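Where the Night Goes: Sleep Habits of First-Year Students in Hinholm
Project report, submitted by Olga Paredes

3. Method

I handed out a paper survey to 153 first-year students in two residence buildings, Fokley and Navaratnam. The survey had three parts: usual bedtime and wake time, things in the room that disturb sleep, and how tired the student felt in morning classes. After that, 48 students agreed to keep a sleep diary for 4 weeks. They filled it in before breakfast, while the night was still fresh.

The diary asked for the time the lights went out, the number of times the student woke up, and anything unusual - a late exam, a fire drill, a noisy hallway. I also asked about bedding, as several students wrote on the survey that they slept badly under heavy covers.
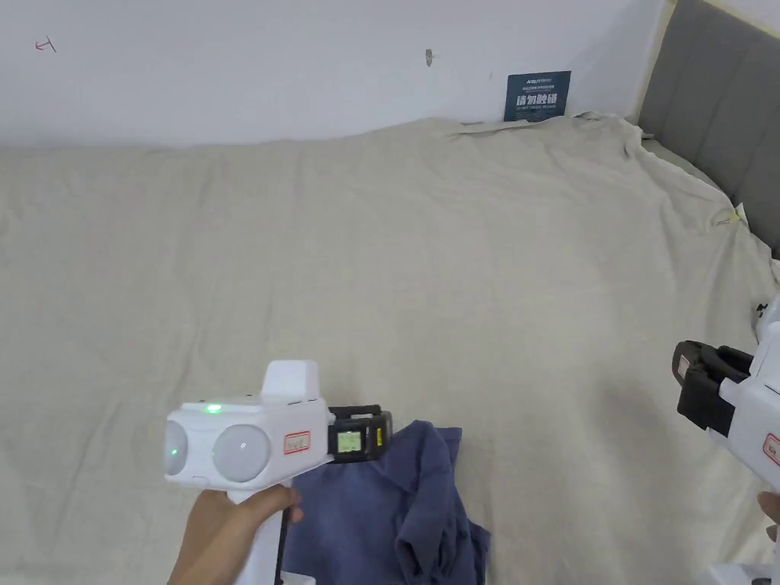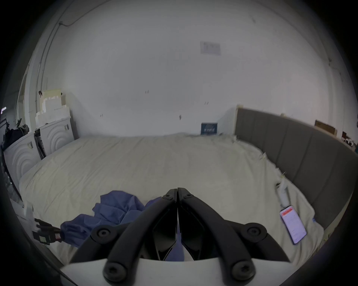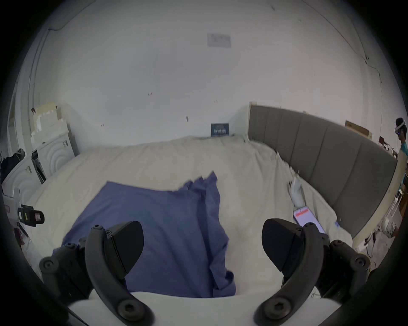
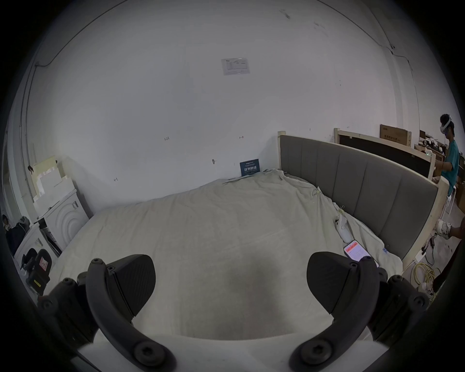
Figure 3. Bed with a pale, wrinkled sheet.

4. Results

Students in Fokley went to bed later than students in Navaratnam. Fokley faces Jerkoton Road, and traffic noise was the most common complaint on that side. Students with rooms at the back of the building reported fewer wake-ups, but they did not go to bed any earlier.

Phone use came up in most of the diaries. Students who charged their phones on a desk across the room wrote down earlier lights-out times than those who kept them by the pillow. Coffee after dinner was less common than I expected and I could not find a clear pattern for it.

Bedding made little difference. Room temperature was mentioned more often, mostly in the first week, when the heating was still on at night.

5. Problems with the data

Some diaries were filled in several days at a time - the same pen, the same times in every row. I kept these but marked them in the appendix.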